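Drimico Questions, Answered (the home build, not the T-shirt) 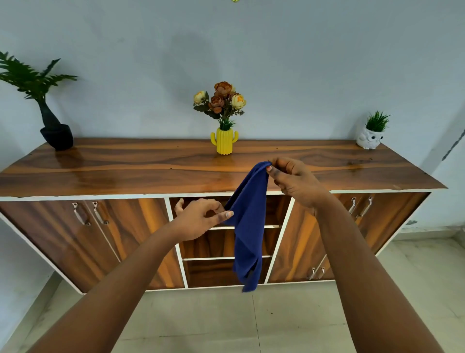 What is Drimico?
Drimico is a two-armed household robot I'm building in my garage and, when I need the good drill press, at the Avetetti shared workshop. It rolls around on a flat base, and the plan is for it to do light chores: dusting, folding small cloths, putting things back on shelves. I'm Senyo Annan, I fix commercial ovens for a living, and this is what I do with my evenings instead of watching TV!

Is it finished?
Ha, no. The base drives, the left arm works well, and the right arm works when it's in the mood. Most of my time right now goes into cloth, which is so much harder than boxes or cups. A cup stays cup-shaped when you pick it up. A dust cloth turns into a different object every time you touch it.

Why start with dusting?
I wanted a job where a mistake is cheap. If the robot misses a spot on a cabinet, fine, the spot is still there tomorrow. Also a countertop is a nice flat surface at a height the arms can reach, so I could leave the bending-down problem for later (it's still later).

How do you teach it to handle a cloth?
Mostly by doing the chore by hand, over and over, and recording it. Pick up the cloth, find two edges, let it hang, wipe, fold, repeat. I like a plain cloth in one strong color. Blue has been great for me, it stands out nicely from brown wood grain. My first try was with a checkered dish towel and the software kept deciding the squares were folds. I do my recordings in sets of 9, which is how many I can get through before I start getting sloppy.

Does it matter what's on the furniture?
More than I expected. I trained on bare surfaces for months and was so proud of myself, and then I put one flowerpot down and the arm swept right through where it was standing. So now I practice with decorations out. A yellow cactus vase full of artificial flowers and a little white owl planter are good ones, with a big feathery fern at the end for the hard level. Anything with leaves sticking out over the edge confuses the distance estimate, and I haven't solved that. If you have, please write to me.

What about shiny countertops?
Ugh. Glare. A glossy top throws the room light right back, and the robot reads the bright patch as either a hole or a thing. I got some improvement by lowering the lamp and recording the same wipe under different lighting. A polarizing filter helped a bit too but it made everything dark.

What parts did you use?
The frame is aluminum extrusion, the shoulders are geared motors I bought secondhand, and the fingers are printed with silicone pads glued on. The wrist joints are my own design, version 2. Version 1 was lovely looking and snapped. The whole machine weighs 72 pounds with the battery in, so get a friend for the stairs.

How much does it cost?
I stopped adding it up. The cheapest useful thing I bought was a 100-pack of silicone pads, and I've nearly gone through it.

Who's Arthur?
Arthur is the control program. It decides which arm goes first, and it's also the name I yell across the garage. The part that looks at the camera picture and finds the cloth edges is called Allura. They're separate on purpose: I can break one on a weeknight and still have the other one running.

Is it safe around people?
I treat it like a table saw. There's a big stop button on the base, another on a cord around my neck, and the arms are limited to a slow walk-around speed. It never runs with kids or pets in the room. If you copy this build, wire the stop button first, before you wire anything fun.

Can I come see it?
Sure, if I'm at Avetetti! Check the bench sign-up sheet by the door and look for my name. In September I'll be there a lot, rebuilding the right shoulder.

Will you share the plans?
The wrist drawings and the finger files, yes, just ask. The wiring diagram is currently three napkins and a photo of a fourth, so give me time on that one.

Last updated June 7, 2021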